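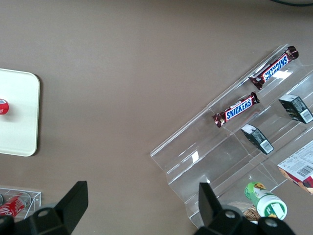 Minutes -- Pick Cell Fault Review, Clunomik snack counter line
Chair: Þórey Skov
Present: cell operations, controls, one representative from Plandero (gripper supply), one from Overgaard (site safety)
Start: 9:15 a.m.

1. Minutes of the March meeting
Accepted with one correction. The force limit listed under item 3 should read 4 newtons, not 40.

2. Fault summary
Controls reported a grip force fault in the cell during the last test block. The run was planned for 304 picks across the snack stand and the wrapped sandwiches. It was stopped at pick 200. The controller logged no alarm. The operator used the stop button after the fingers kept closing on a wrapped sandwich past the set limit. No one was hurt. The sandwich was crushed and the wrap split on one side.

Reset took 90 minutes, most of it spent cleaning filling out of the finger joint. Operations asked that this time be booked as downtime and not as maintenance. Agreed.

3. Cause
Controls traced the fault to the item profile. The Cledari scheduler sends a profile with each pick, and the gripper holds the last one received until a new one is confirmed. On pick 200 the confirmation did not arrive, so the fingers closed with the candy bar profile still loaded. The candy bar limit is well above what bread will take.

Plandero stated that holding the last profile is the documented behavior and that the gripper did what it was told. Controls did not dispute this but noted that the setting can be changed. Chair asked that the discussion of fault ownership be moved to the supply review.

4. Safety
Overgaard raised the missing alarm as the main concern. A force above the profile limit should stop the cell without waiting for a person. The present check compares force against the loaded profile only -- a wrong profile therefore passes. Overgaard wants a fixed upper limit for all soft goods, set in the safety controller and out of reach of the scheduler. Controls will draft it. Until it is in place, an operator stays within reach of the stop button for every sandwich pick.

5. Handling of wrapped sandwiches
Operations confirmed that the sandwich is to be gripped low on the wedge, one finger on each side, and carried upright to the woven basket. Closing speed will be cut by half for this item. Loose wrap at the side of the pack was discussed as a possible snag point. No snag has been logged, and no change was made. 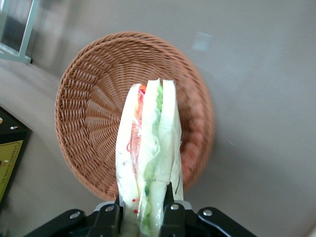
6. Actions
Controls: change the gripper setting so that a missing confirmation opens a hold state and blocks the pick.
Controls: draft the fixed force limit for soft goods and send it to Overgaard.
Plandero: supply the finger joint cleaning procedure, including which covers may be removed on site.
Operations: repeat the full run of 304 picks once both controls items are closed.

7. Other business
Operations asked for spare finger pads. Plandero to quote.

Meeting closed at 10:05 a.m. Next meeting to be called by the chair when the repeat run is complete.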